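3.2 Cell setup and upkeep

The cell used for all trials was built at the Skenthorpe site and has kept the same layout since June. It consists of one arm on a black tabletop, a green backdrop, a fixed camera, and a white border that bounds the work area. The printed parts came from Stasiv. Hanna Dovhaniuk did the mounting and wiring, and Jytte Bach wrote the daily check that is described below.

Every session begins with the arm powered but held still for 18 minutes. The operator then looks over the cables, starting with the black one that plugs into the arm column through a metal connector. In an early version of the cell this cable was tied to the table edge, and the tie pulled on the connector whenever the base turned far to one side. We now leave the cable in an open curve. The connector is pressed home by hand and checked again after any stop.

The gripper fingers are treated as wear parts. We replace both at the same time, after 500 grasps or at the first visible tear, whichever comes first. Changing only one finger shifted the closing point enough to push a block sideways before it was held. After a change, the operator closes the gripper on a spare block and records the closing width in the Konbridge log.

The reference check uses the flat platform and its grid of four square tags (Figure 2). The arm is driven to a stored pose above the platform and the tag positions are read from the fixed camera. If any tag has moved by more than 2 mm from its stored position, the platform is reseated and the check is run again. A second failure means a full calibration, and no trials are logged until it passes.

Figure 2. The cell with the gripper above the tag platform. Small blocks with marker stickers stand in a line across the table, and the square tray sits inside the white border at the right.
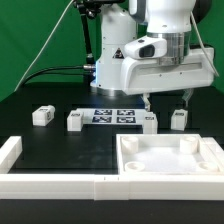 3.3 Faults and repairs

We logged 115 sessions with this setup. Most stops came from a marker sticker lifting at a corner, which the camera reported as a lost block. Stickers are now replaced as soon as an edge can be felt with a fingernail. The remaining stops were caused by the wrist camera dropping its connection — a fault we cleared by changing the cable and the Condutard hub it ran to.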